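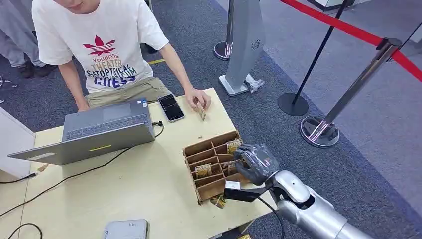
2024-07-30, card filing, table 2

Started late. The arm wanted to home itself three times before it would talk to the laptop, and then it behaved as if the whole thing had been our idea.

Task is the same one the club picked in January, when it sounded easy: take a card, put it in the slot you're told, let go, don't knock over the neighbors. Hakala rules give us 200 seconds a run and take off points for bent corners. We have bent a lot of corners. The gold cards are the worst to work with - shiny on the gold parts, so the Ilix vision code thinks each one is either two cards or a lamp.

Run log, short version. 19 tries before lunch. Best stretch was 3 clean drops in a row, after which I said something hopeful out loud and it filed the next one on the floor.

Changes made:
Approach height up a little. It was coming in low and shoving the cardboard organizer across the table like a man moving a fridge.
Grip force down to 79 on the slider. Units unknown. Norbert Havlíček wrote the slider and says the units are "slider."
Slot order now fills back row first, so the fingers aren't reaching over cards already standing.

Still wrong: the release. Card sticks to the film on one finger and rides back out with it. Tried opening slower, then faster. Faster is more exciting. Would like to try a small wiggle before the lift, if Norbert will let me touch his release code, which last time he would not.

Also the organizer needs to be fixed down. Tape, clamps, a brick, don't care. The Jadarham team screwed theirs to a board and were smug for a month.

Rultance still haven't sent the spare fingers. Emailed again, politely.

Next: wiggle test, ten runs with the lights half down, re-measure slot spacing. I used the numbers off the box and I don't trust the box.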